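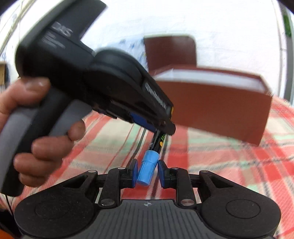

*Gripper on the light blue cap, plaid cloth station.*

# ellia-openday

Handheld gripper clips from the Valgate open day, Wednesday. Recorded by Wondimu Adugna, README by Joanne. Will tidy up later.

- 2179 clips, 24 objects
- one folder per vistor, `v01` and up
- long clips split at 500 frames

Visitors got a short demo from Wondimu, then a turn each. Small items only. Lots of motion blur when people swing toward the box, left it in. Filter on `blur` if you dont want it.

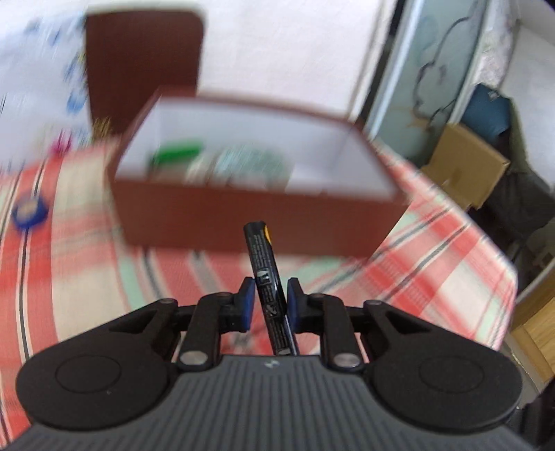 Labels: only `pick` and `place` checked so far. `handover` not checked, use with care. Pilkington session is a seperate upload, don't merge, the clocks don't match.

Questions to Joanne Mapplebeck, Amstead office, mornings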